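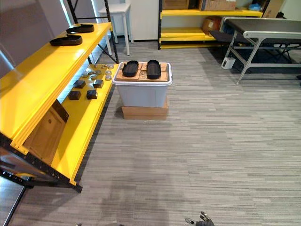 Retno Pelupessy Welcomes Baby Boy!
Posted in July | In Baby News, Celebrity, Music

Singer Retno Pelupessy is a mom! The Girberg star had a baby boy early this month and waited till last night to tell everybody. Posted at 8 p.m., no warning, just a close up of a tiny foot and the words "he's here and he's loud."

The post picked up 3,000 comments before midnight. Lots of hearts, lots of crying faces. Plenty of fans saying they called it back when she skipped the Manurung festival.

No name yet. Retno says the family is keeping it private for now - though she did let slip that it starts with a K. Cue the guessing. One fan thread already has 166 names on it, most of them pretty bad. (Kineck, after her first album? Please no.)

She kept the pregnancy quiet nearly the whole way thru. Baggy jackets on stage, no beach pics, zero interviews since the winter. Then her sister posted a cake in May and took it down again, and well, that was that.
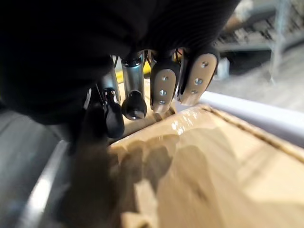 Black fingertips over cardboard.

Mom and baby are both home and doing fine, according to her rep. "She's tired, she's happy, she wants soup," the rep told us in a short message. Nothing yet on the dad, and Retno has asked people not to go looking for him.

What about the tour? The fall dates are still on sale as of this morning. Her label, Osico, says any changes will go up on the ticket page first. Fans who bought the VIP package at 484 dollars are allready asking about refunds in the comments - no answer so far.

Congrats to Retno! We'll update when theres a name.

Share this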